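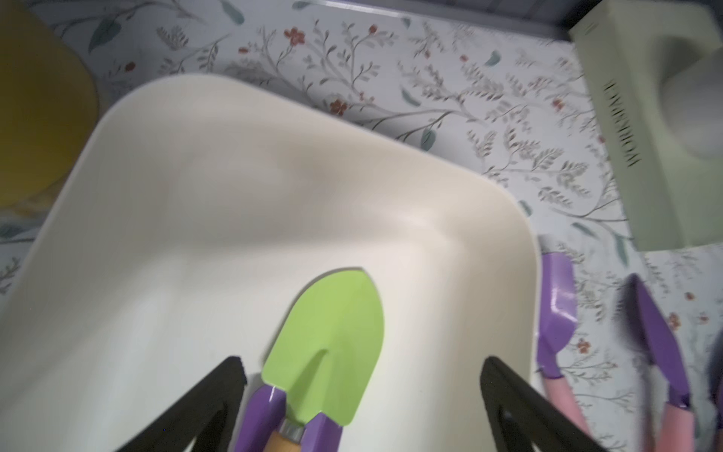 Figure 6.1 A gripper open on either side of a trowel handle, with more hand tools beside the tray.

Chapter 6
Paying for the Whole Job

Choosing an arm is great fun, and by now you will have a favourite or two from Chapter 5. Now we get to the part I enjoy even more: working out what it takes to put that arm to work, and what to ask for when somebody hands you a budget form!

Look at the trowel in Figure 6.1. It has a flat-ish metal blade, a collar and a wooden handle, and a gripper that suits one of those may be hopeless on the next. So the first line of your plan is the object, and the arm comes further down the page. Gitau Were's team at Killeo, whose packing bench we follow through this chapter, wrote their list of garden tools before they rang a single supplier. They had 17 items on it. Six needed a different fingertip.

Fingertips are cheap. Time is the big one – fitting, testing, training the staff, then testing again when the tray changes. At Killeo these jobs took up to 50 per cent of the first year's money, and the first quote from Bretach mentioned none of them.

By the end of the chapter you should be able to:

write a task list that a supplier can price
split a budget into buying, fitting and running costs
set aside money for spares and worn parts
compare two quotes that are laid out differently

Keep a pencil handy for Section 6.2, where Rania Obeidat's original costing sheet is printed in full, crossings-out and all.

6.1 Start with the object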